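Westano: shadow randomization for simulated grasping, data card 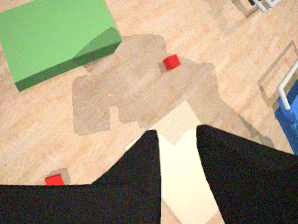
Vol. 2, No. 1

Westano has 3000 rendered wrist views with two black fingers, small red cubes and a great deal of shadow. We moved the light between episodes and left the physics alone. The policy trained on 100 episodes under one fixed light learned to grasp shadows -- with real conviction. Held-out views: 794. Known flaw: speckle on everything. Complaints to Zyanya Trujillo.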